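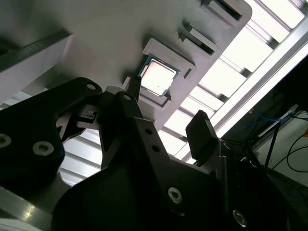
CPU in its tray slot, fingers standing by.

I have been taking apart old office computers for longer than I'd like to admit, so when Zarkance offered a 15-day trial of its Estach bench kit, I cleared the table and told my screwdriver it could take the month off. The screwdriver is back already, but we'll get to that.

Estach is a gripper, a wrist camera and a subscription, and you can guess which of those the sales page mentions last. Setup took me roughly 4 hours, one of which went to finding the right hex key. The kit ships with 3 and I needed the other one.

Once it's running, I like it more than I planned to. The fingers are slim, which matters when the thing you're after is a processor sitting in a slot with walls on every side. The wrist view is the best part of the package. I get a close look at the chip and both fingertips without putting my head where the arm wants to be.

The tray add-on, sold under the name Flanura, is gray plastic at a price that suggests otherwise. I'd still buy it. Loose chips on a bench have a way of ending up under my elbow.

Inside a desktop case things get tighter. There's a power supply on one side, a metal bracket full of slots, and a plastic panel with more clips than any panel needs. The gripper's palm is bulky, and I spent a lot of time planning my way in - more than I ever did with my own hand, which at least bends where I expect.

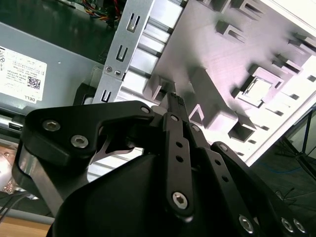 What it costs to keep

After the trial it's 15 dollars a month for the software.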